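**Clurora brings its rolling road to Dromthorpe** 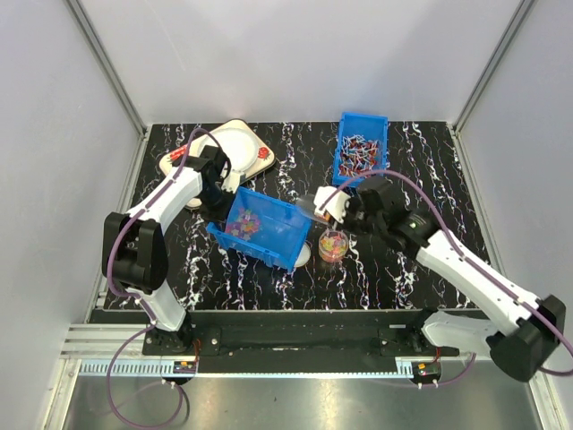
Car owners in Dromthorpe and the villages nearby will soon be able to have their engines tuned without the long drive to the coast, as Clurora opens its second workshop this February in the old bus depot on Plavari Lane.

The new place has 4 bays and a rolling road, and our first customers are already booked in. We have been looking for the right building for a very long time, and we are delighted -- and a little tired, after all that painting!

"Our Dromthorpe customers have been so patient with us, and so kind about the journey, that it's a real pleasure to come to them at last," said Mirjam Kuipers, who will run the workshop.

Clurora is also pleased to carry on its friendship with Rweyemamu Racing, whose hatchback made 242 hp on our rollers before its last outing. The team will bring the car along to our open morning on Saturday, from 9 o'clock, with coffee and warm rolls for everyone who drops in.

Bookings are open now at the front desk.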